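Workley 오픈데이에 다녀왔습니다

2 Feb 2025

한국어로 글을 쓰는 연습을 계속하고 싶어서, 지난번에 약속한 대로 오픈데이 방문 이야기를 적습니다. 문장이 조금 딱딱해도 이해해 주시면 감사하겠습니다. 저는 회사에서 창고 업무를 맡고 있고, 로봇에 대해서는 관심이 많은 보통 사람입니다. 그러므로 기술적인 부분에 틀린 내용이 있으면 댓글로 고쳐 주십시오.

Workley는 작은 회사입니다. 건물 밖에 간판이 없어서 저는 입구를 한 번 지나쳤고, 다시 돌아와서 옆 가게 주인에게 물어보았습니다. 안에 들어가니 Felicja Marciniak 씨가 이름표를 나누어 주고 있었습니다. 제 이름표에는 성이 잘못 적혀 있었지만 그냥 달고 다녔습니다. 한 조에 20명이 들어간다고 들었는데, 저는 두 번째 조였기 때문에 복도에서 커피를 마시면서 기다렸습니다. 커피는 꽤 진했습니다.

먼저 Lalit Thakur 씨의 짧은 발표가 있었습니다. 이 회사에서는 사람이 로봇팔을 움직여서 물건을 집고 옮기는 동작을 기록하고, 그 기록으로 로봇을 가르친다고 합니다. 프로젝트 이름은 Cullik입니다. 발표 자료에 2,868이라는 숫자가 크게 나왔는데, 지금까지 모은 동작 기록의 수라고 했습니다. 저는 그 숫자가 많은 것인지 적은 것인지 판단할 수 없어서 질문을 했습니다. Thakur 씨는 웃으면서 “우리에게는 많고, 로봇에게는 아직 적습니다”라고 대답했습니다. 이 대답이 마음에 들어서 수첩에 적어 두었습니다.

발표 다음에는 시연을 보았습니다. 저는 안전 울타리와 경고등이 있는 공장 같은 장소를 상상하고 있었습니다. 그런데 카펫이 깔린 바닥에 나무 탁자가 있고, 그 위로 크림색에 가까운 흰 팔이 뻗어 있었습니다. 분위기가 누군가의 집 거실과 비슷해서 조금 놀랐고, 긴장도 풀렸습니다.

설명을 맡은 사람은 Leszek Bielecka 씨였습니다. 목소리가 작아서 뒤에 선 사람들은 자꾸 앞으로 나오려고 했습니다. 그는 팔이 움직이는 동안에는 탁자에 손을 올리지 말라고 두 번 부탁했습니다. 저도 회사에서 지게차 옆에 서 있는 신입 직원에게 똑같은 말을 하기 때문에, 그의 마음을 잘 알 것 같았습니다.

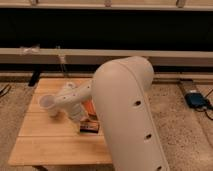 제가 가장 오래 생각한 것은 속도였습니다. 인터넷 영상에서 보는 로봇은 대부분 아주 빠르고 자신이 있어 보입니다. 그날 본 팔은 천천히 내려가다가 멈추고, 방향을 조금 바꾸고, 다시 내려갔습니다. 제 옆에 있던 학생은 답답하다고 했지만 저는 지루하지 않았습니다. 제가 한국어로 말할 때와 닮았다고 느꼈습니다. 저도 조사를 고르느라고 문장 중간에서 자주 멈춥니다.

물건을 한 번 놓친 일도 있었습니다. Bielecka 씨는 당황하지 않고 그것을 다시 제자리에 놓은 다음, 실패한 동작도 지우지 않고 따로 보관한다고 설명했습니다. 나중에 비교할 때 쓴다고 합니다. 저희 창고에서는 떨어뜨린 상자에 대해 보고서를 한 장 쓰고 그 보고서를 아무도 읽지 않는데, 이 점은 배우고 싶습니다.

시연이 끝난 후에 질문 시간이 있었습니다. 어떤 분이 가격을 물었지만 대답을 듣지 못했습니다. 저는 얇은 비닐 포장과 단단한 상자 중에서 어느 쪽이 더 어려운지 물었습니다. Celina Chmielewska 씨의 말로는 비닐이 훨씬 어렵다고 합니다. 잡을 때마다 모양이 달라지고 빛도 반사하기 때문입니다. 사람 손은 이런 것을 생각하지 않고 잡으니까, 집에 와서 저녁에 과자 봉지를 들고 괜히 제 손가락을 오래 보았습니다. 아내가 무엇을 하느냐고 물어서 설명했는데 별로 감동하지 않았습니다.

아쉬운 점도 쓰겠습니다. 시연 시간이 짧았고, 뒤쪽에서는 탁자 위가 잘 보이지 않았습니다. 작은 의자라도 계단처럼 놓아 주면 좋겠다고 설문지에 적었습니다. 또 직접 조종해 보는 순서가 있다고 안내문에서 읽었는데, 우리 조는 시간이 부족해서 하지 못했습니다. 첫 번째 조에 들어갔던 Hubert Krajewska 씨는 해 보았다고 합니다. 생각보다 팔꿈치의 방향을 맞추는 것이 어려웠고, 끝난 다음에 어깨가 아팠다고 했습니다. 조금 부러웠습니다.

다음 행사는 6월에 있고, 신청은 Workley 홈페이지에서 받는다고 합니다. 가실 분은 입구를 찾는 시간도 계산해서 일찍 출발하시기 바랍니다. 저도 다시 신청할 생각이고, 이번에는 첫 번째 조에 넣어 달라고 부탁하려고 합니다.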